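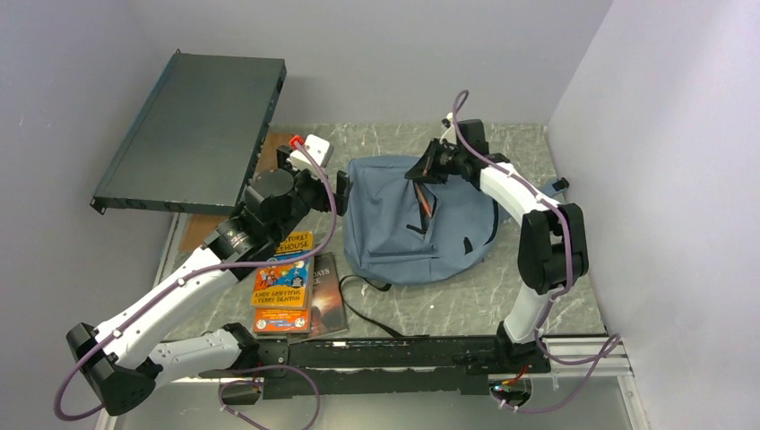 *A blue-grey backpack on a grey marble-patterned tabletop.*

**Granham death notices from 19 years of print to go online**

GRANHAM, Saturday, March 25, 2023 – Lendent, the family notices publisher, has opened a free online archive of death notices and obituaries first printed in its Granham weekly paper.

The archive holds about 4,000 notices covering 19 years. Of these, 3,000 have been checked line by line against the printed page. The remainder can be read now but are marked as unchecked, and spellings of surnames and place names may still change.

Readers can search by surname, parish, year of death or funeral director. The search runs on Gu, a records tool made by the software firm Plurkum. No account is needed. Notices can be printed at full size or saved as plain text.

Families may ask for a correction, or for a notice to be taken down, by using the form at the foot of each entry. Lendent will reply within 3 working days. Where a notice was placed by a funeral director, Lendent will contact the firm before making any change. Home addresses have been removed from all entries – the printed copies held at Granham library still carry them.

New notices will be added on the day of publication. The price of placing a notice in print stays the same, and the online copy is included.

Checking of the unchecked entries is due to finish in October.

**Notes to editors**

In memoriam verses and acknowledgements are not part of the archive. Scans of printed pages are available to newsrooms on request from the Lendent notices desk in Granham.

Ends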